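Cup Dispenser Task: Gallery

Colard Lab, manipulation group. Page kept by Despina Kontogiannis. Last updated 2023-03-08.

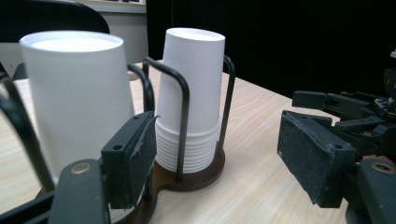
The cup task is one of the smaller ones in our kitchen and break room set. A person holds the gripper in one hand, takes a paper cup from one side of the two-sided holder, and places it on the other side or on the table. The recording is used to train a policy, and the policy is then run on an arm with the same fingers. We collected 1,010 demonstrations of this task between December and the end of the winter term. After cleaning, 303 were left out, mostly for lost tracking.

We picked paper cups because they are light, they bend, and they stick together. A rigid mug can be grabbed badly and still end up in the right place. With a paper cup, a squeeze that is a little too hard folds the wall in, and a squeeze that is too soft lets the cup slip back down. Both mistakes are easy to see when going through the recordings, so the labeling went fast.

Notes on the setup

The holder has a dark brown wooden base with two round lobes and black wire guides that come up on each lobe and bend over at the top. The guides are the hard part. A finger that comes in too wide hits the wire before it reaches the cup, and on a real arm that contact is enough to push the whole holder across the table. We do not clamp the holder down. Early on we tried a version with the base taped in place, and the policy trained on it did poorly as soon as the tape was gone.

The finger pads are faced with dark foam. We tried bare plastic first and went back to foam after two days. Foam wears and picks up dust, and we have not found that a dusty pad changes the result much. Pads are swapped when the face starts to peel.

The wall behind the table is light gray, and we use a black curtain to cover part of the background. White cups in front of a light wall gave the tracker trouble at the rim. Demonstrations were recorded with the curtain in several positions so that the policy would not depend on it.

Notes on the method

Each operator got the same short instructions: start with the fingers open, come in from above the table at any angle, close on one cup, lift until it is free of the one under it, and let go. We did not tell people how fast to move. Ovurov, our training code, resamples every recording to a fixed rate, so slow and fast operators can go in the same batch.

Separating one cup from a nested stack is where operators differ most. Some lift straight up. Some twist a little first. The twisting group had fewer double pickups, and the policy picked up the twist when those recordings made up at least 70 percent of the training data. With an even mix it did something in between that worked less well than either one.

Results so far

The trained policy handles single cups well from most starting positions. Nested cups are still uneven. Tall stacks are easier than short ones, probably because the top cup sits clear of the wire. When only a few cups remain, the fingers have to reach down between the guides, and that is where most of the failed runs come from. The next round will use more short stacks and a narrower finger from the Bakport parts set.

Recordings and the cleaning script are on the group's Dela Peña server. Ask Despina for access, and say whether you need the full set or only the cleaned one.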